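August - by Elvira Echeverri
19 comments | 3,217 shares

What the Robot Arm Taught Me About Storage Bins With Handles

Last month I told you I was going to let a robot arm do some of my bin shuffling, and a bunch of you wrote in asking how it went. Well! It went fine for a while and then it went badly, so you get a whole page of tips out of my bad afternoon.

Quick recap for the new folks. I share a workshop on Llanos Road, and we've got an arm on the bench in there with a two-finger gripper. I'd saved a little routine where it reaches for the handle on a storage box, lifts, moves over and sets down. I was very proud of it. I ran it maybe too often, just to watch.

The day it went wrong, the gripper closed on the handle a bit off center. The box went up tilted, the bottom drawer slid open and a pound of finishing nails went all over the bench and into my left shoe. The arm, bless it, carried on to the end of the routine as though it still had a nice level box. I hit the stop button about two beats later than I should have. No blood, one dented drawer front, and I was finding nails in the sweepings until supper.

So I've been starting over, slowly, with a cream box up on a wood-grain block.

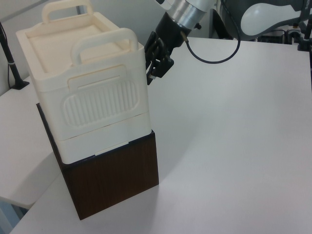

Cream box on its block, gripper by the front handle.

Get the box up off the bench

With the box flat on the table my fingertips had hardly any clearance, and I'd set the height by eye (don't do that). Putting something square and steady underneath gives you room to work. Mine is a dark brown box and the storage box sits on it with a narrow strip of the top showing around the base. I check that strip before every run now. If it looks wider on one side than it did last time, something has shifted, and I nudge it back with the arm stopped - never while it's moving.

Tape the drawer

Blue painter's tape, one strip, across the seam. I know, it looks silly. If your box has any part that slides, hinges or snaps, assume the handle is going to get yanked from the wrong angle sooner or later. Latches are made for people, and people tip their wrists without thinking when a box starts to go. The arm just does what you saved.

Empty first, then beans

Do six runs in a row with nothing in the box. If all six are clean, go to a bag of dried beans, and only then to hardware. Beans sweep up! I use the same two-pound bag every time and it lives in a coffee can marked NOT FOOD.

Watch where the cable goes

This one was Stovex's suggestion (the shop that sold me the clamps, and they were very patient on the phone). The cable on my gripper hangs in a big loop off to the side, and I'd only ever looked at it with the arm parked. Move the arm through the whole routine at the slowest speed and keep your eyes on that loop the entire time. You want slack everywhere and no place it can hook a handle.

Clear the landing side

I used to keep my Durkberg square, a mug and whatever else right where the box was supposed to come down. Now that side of the table stays bare whenever the arm is powered. It's a pain in a small shop, but it also makes it a lot easier to see how the fingers line up against the box before you let them close.

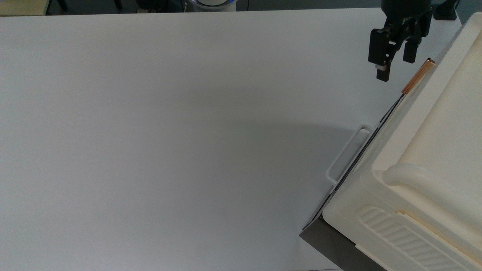
Know your stop button

Mine was on the far side of the bench, which meant reaching past the arm to get to it. Terrible idea, and I'd lived with it for weeks. It's clamped by my right hip now and I practice slapping it. If you have a helper, they stand at the button and do nothing else, no phone, no holding the flashlight.

Check the handles themselves

Swing handles, loop handles, the molded kind - wiggle every one before you trust it with weight. The old Nelon tote I started with had a crack at the root of one handle that I only found by bending it. That tote holds rags now.

I haven't gone back to nails yet. Beans again tomorrow, tape on, and I'm wearing my boots.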